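Planning Automation Projects
Handout 6: Buying the cell before you build the cell
Notes revised May 2, 2020

Read this before you begin the budget part of your assignment. In March many groups gave me a budget with one line in it, the price of the arm. The arm is often less than half of the money. Please do not repeat this.

6.1 What goes in the budget

Make a table with these rows, also when you think the row is zero:
Arm and controller
Gripper, with spare fingers
Table or base, and fixing to the floor
Guarding and safety check
Software licenses (write if yearly or one time)
Simulation work before purchase
Training of operators
Spare parts for the first year

For the class case, the Useck packing room, we use a bench gripper from the supplier Morlow at 900 dollars and a pair of spare fingers at 90 dollars. The simulation license is 436 dollars per year. If you plan for three years, you must write it three times. A yearly cost that is written once is the most common error in this course.

6.2 Asking for quotes

Ask at least two suppliers. In the case these are Morlow and Marquez. Send both the same list of objects with size and weight, otherwise you can not compare the answers. Check if shipping is inside the price – Marquez puts it on a second page. Write down how long the quote is valid. Skevitton, the integrator, needs roughly 40 working days after the order, so a quote that ends earlier than your approval is of no use.

6.3 Simulate first, then order

Before you sign for a gripper, put its model in the simulator and place on the table objects of different shape. Flat things and round things ask different questions. For a flat panel, you want to know if the finger can come under or beside the edge. For a jointed figure, you want to know where to hold it, and if the opening is wide enough for the part you choose.
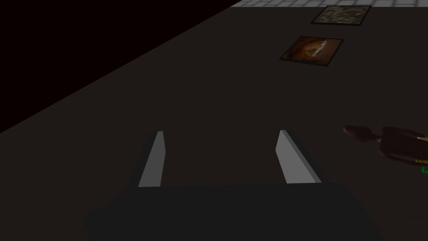 Figure 6.1. Simulated table with the gripper open and empty. Two flat panels lie farther back, a brown figurine to the right.

Write in your report the widest object the gripper must take, and the opening you need for it with some margin. If the standard fingers are too short, get the price of longer ones now. A change after the order is normally paid by the buyer.

6.4 To hand in

One page of budget, both quotes, and one screen picture from your own simulation with a caption. Put the currency in the head of every column. For the row "Training", use hours and not days – the two suppliers do not have the same length of day.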